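Coltau Rover: Rain Runs in May

The Coltau curb rover, under construction at the Tredside shared workshop, now has its second lane-finding build loaded. The log from the latest street run holds 3656 frames, all with rain over the view.

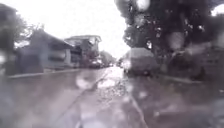
Coltau log, wet street with droplets over the view.

Edge detection still fails on standing water – the Sharifi filter drops 27 percent of curb points.
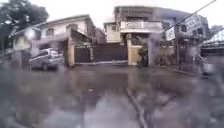 Lane finding uses a three-stage mask. Stage two must reject long dark marks such as the crack curving up the wet road toward the gate, which has the profile of a curb shadow.

The Bando motor board needs three new connectors.

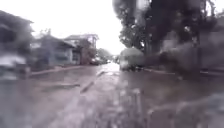
Firmware for it is on the workshop drive.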